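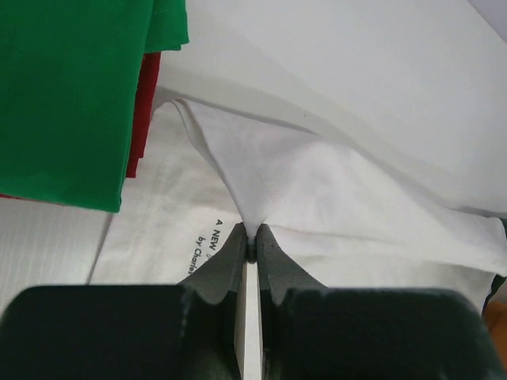 Visit to the Gilmartin traffic control room and the Skarnham Road works

Fourteen of us from the residents' forum went to Gilmartin on Tuesday to see how the signals on Skarnham Road are run, and then walked the part of the route where the junctions are being rebuilt. Nasrin Azimi, who manages the signals team for the county, met us at the front desk at 9:30. We were given passes and taken up to the second floor.

The control room

The room is smaller than most of us expected. There are two operators on each shift, with a wall of screens in front of them and three more on each desk. The county has 226 sets of signals, and all but a handful in the villages report back to this room. If a lamp fails or a detector stops counting, a line comes up in yellow on the fault list. Red means the whole junction has gone dark.

The operators do not change lights by hand very often. Most junctions run on a timetable, with separate plans for the morning, the middle of the day, the evening and the night. On Skarnham Road the timings also shift by a few seconds each cycle according to what the detectors find. An operator will step in for a crash, a burst water main or a football match. While we were there a delivery truck broke down on Clandasen Bridge, and one of them gave the side street an extra eight seconds of green until it was moved. That took 20 minutes.

Somebody asked about fire engines. The fire station can call up a run of greens along the main road, and the signals go back to normal over the next two or three cycles. That recovery is the cause of the odd waits people have complained about near the library.

The new system

The software that will run the rebuilt junctions is called Skanotora. It is being tried on four crossings first, all south of the bridge. The main difference for people on foot is that the crossing watches whether anyone is still in the road and holds the traffic for longer if they are. It will also cancel the request if the person who pushed the button has walked away.

Azimi was asked how long people now wait at the Clandasen crossing at busy times. The longest wait is set at 60 seconds. Several of us said it feels longer than that, and she agreed to have the timing checked on site. She did not promise a shorter wait, as the crossing has to fit in with the junction beside it.

Bus priority came up next. A bus running late will be able to ask for its green to be held or brought forward. A bus on time gets nothing extra. The bus company has fitted the equipment to most of its vehicles but the older ones used on the school routes will not have it until next year.

The walk

We left Gilmartin at 11 and took the bus down to the works, where Tiziana Carbone from the contractor was waiting with hard hats and vests. She took us along the closed lane from the bridge to the health center.

The new bus lane will be 552 yards long. The curb on the east side is in place for most of that, and the drainage is finished. What is left is the surfacing, the poles and the cabling, plus one telephone duct that was found to be higher than the drawings showed. Moving it has cost the job over 2 weeks. The phone company has to do that work itself, and its crew was not on site when we visited.

The temporary crossing by the pharmacy has been moved twice. Carbone said it will stay where it is now until the permanent one opens. The ramp on the far side was loose, and one of our members who uses a wheelchair had trouble with the lip. A man came over and packed it while we stood there, and it was better afterward, though still steep.

We also looked at the narrow stretch by the chapel, where trucks have been climbing the sidewalk. Bollards were in the first plans and were then taken out to leave room for strollers. A higher curb is going in there now. Two of our group still think bollards would be better, and they have asked for the matter to go on the list for the next meeting.

Dates and follow-up

The lane is due to open in September. Night work on the surfacing will be between 8 p.m. and 5 a.m., and houses facing the road will get a letter first. Parking on the west side will be suspended on those nights, and cars left there will be towed to the lot behind the swimming pool.

We asked for three things in writing: the result of the timing check at Clandasen, the plan for the school buses, and a contact number for the works that is answered after 5 p.m. Copies will be left at the library desk when they come in.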